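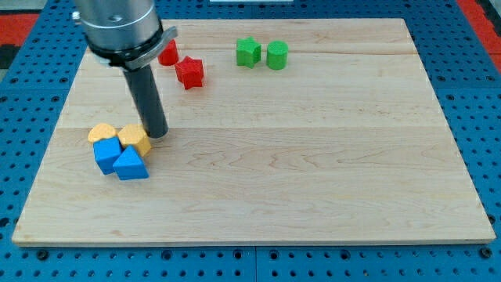 *La tabla de arce sobre la mesa perforada azul, con unas cuantas piezas de colores.*

## Tabla de arce Britwood: opinión después de un mes

Compré la tabla Britwood a principios de noviembre y escribo esto el 1 de diciembre. La quería para dos cosas: cortar pan y verdura en la cocina y tener una superficie lisa de trabajo en el taller. La mesa de allí es de chapa perforada y cualquier pieza pequeña acaba enganchada en un agujero.

La pagué yo, en la tienda Claton. Llegó en una caja de cartón sin plásticos, con una hoja de instrucciones en inglés y francés y una muestra de cera. La hoja no venía en español.

### Madera y acabado

Es arce claro, entre crema y miel. La veta corre a lo largo y hay algún nudo y alguna mancha más oscura. En mi ejemplar las marcas no molestan, pero quien busque una superficie uniforme debería pedir fotos de la unidad concreta antes de pagar. Claton las envía si se solicitan por correo.

Está hecha de tablones encolados. La junta central se ve de lado a lado y hay otra más tenue en la parte superior. Pasando la uña no se nota ninguna de las dos. En la tabla Idum que tenía antes la junta se abrió a los cinco meses, así que esta la voy mirando cada semana. De momento sigue cerrada.

El borde es recto, sin redondear. Queda bien a la vista y se agarra sin problema, aunque las aristas venían algo vivas. Les di un par de pasadas con lija fina y se acabó. Por este precio podían haberlas matado en fábrica.

### En la cocina

Para el pan va muy bien. Con el cuchillo de sierra marca poco y las migas se recogen de una pasada. Con cebolla y pimiento también cumple, aunque eché de menos un canal para los jugos. Con tomate muy maduro el agua llega a la encimera.

La remolacha deja mancha. Con sal gruesa y medio limón salió casi toda, y lo que quedó se ha ido aclarando con los lavados.

No trae patas de goma. Sobre granito se mueve si se corta con fuerza, y un paño húmedo debajo lo resuelve. Pesa lo suficiente para no bailar con trabajos ligeros, y aun así la puedo fregar con una mano.

### En el taller

Puesta encima de la chapa azul apoya plana y no cojea. La uso para colocar piezas pequeñas, como los bloques amarillos y azules de la foto. El cubo y los prismas se sostienen bien y el fondo claro hace que los colores se distingan enseguida, algo que sobre el azul de la mesa no ocurría con las piezas azules.

No la paso de un sitio a otro. Después de dos semanas de ir y venir compré una segunda igual, y cada una se queda donde está. Marlene Lemieux me recomendó marcar la del taller por debajo con un rotulador para no confundirlas.

### Mantenimiento

- Lavar a mano y secar de pie.
- Aceite mineral el primer mes, una vez por semana. Tarda unas 16 horas en absorberse del todo.
- Nada de lavavajillas.

La muestra de cera da para una aplicación escasa. Seguí con un bote de MacPherson que ya tenía en casa y el resultado es parecido, quizá un poco más brillante.

### Comparada con la Idum

La Idum costaba 20 euros menos, era más fina y se combó por una esquina. La Britwood tiene más cuerpo y mejor lijado en la cara. La Idum ganaba en un detalle: llevaba un agujero para colgarla.

### Valoración

**A favor:** superficie lisa, buen peso, juntas bien encoladas, color claro.

**En contra:** aristas vivas de origen, sin canal, sin patas, instrucciones incompletas.

Le pongo un 8 sobre 10. Si la junta se mueve durante el invierno, lo añadiré aquí.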